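Open Day at the Dundthorpe Workshop: An Afternoon with the Hand-Held Grippers

Some of us had been hoping to get inside the Dundthorpe workshop since last August, and it was worth the wait. Here are our notes for everyone who couldn't get a place.

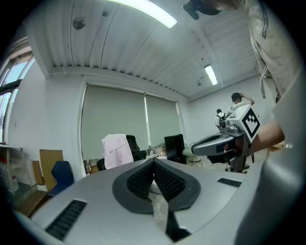
What the Hamberg team showed us

The doors opened at one, and by ten past one we were already crowding around the grippers. The idea is easy to grasp once you have one in your hand. You wear nothing and you program nothing. You pick up the tool, pinch things with it, and move them where they need to go, while a camera on the gripper records what the fingers are doing. Those recordings are then used to teach a robot arm the same job. The arm they are training is called Nurmi, and we got to it later in the afternoon.

The part I kept going back to was the pads. They are black, with a fine grid texture, and they angle in toward each other to make a narrow notch. I spent far too long squinting into that notch! The other thing everybody asked about was the white cube with the blocky black pattern on it. It's a marker, and it helps the software work out where the gripper is and which way it's turned. One of our members wanted to know if you could use a sticker instead. You can, we were told, but it has to stay very flat, and stickers peel.

Then we got to try. The task was folding a dish towel in half and setting it on a tray, and it is so much harder than it sounds. Your own fingers make dozens of tiny corrections that you never think about, and with only two pads you suddenly have to plan everything – where to grab, how high to lift, when to let go. My first towel ended up on the floor. My third was pretty good, if I say so myself.

The team has recorded 928 towel folds so far, and 508 of them made it into the training set. The rest were left out for all kinds of reasons: a hand in the way, a marker out of view, somebody stopping halfway to answer a question. I loved that they were so open about this. They even played us a few of the rejects, which got the biggest laughs of the day.

Nurmi takes a turn

After coffee we moved over to the arm. It tried the same towel job 4 times while we watched. Two were clean, one was crooked, and on the last one it picked up the tray along with the towel and carried both of them off to the side. The whole room cheered anyway. Watching it pause just before closing its fingers, the same way we all had an hour earlier, gave me goosebumps.

There was a good long question session too. People asked about cost, about repairs, and about whether the pads wear out (yes, and they swap them by hand with a small screwdriver).

Going next time

The team plans a second open day at the same place, this time with a sorting task from Zirnine, who make trays and bins for small repair shops. Groups are kept small so that everyone gets a turn with a gripper. Entry is free, but you do need to sign up through the club mailing list, which now has 200 names on it – so reply early. Wear short sleeves or roll them up, and leave bulky bags by the door if you can.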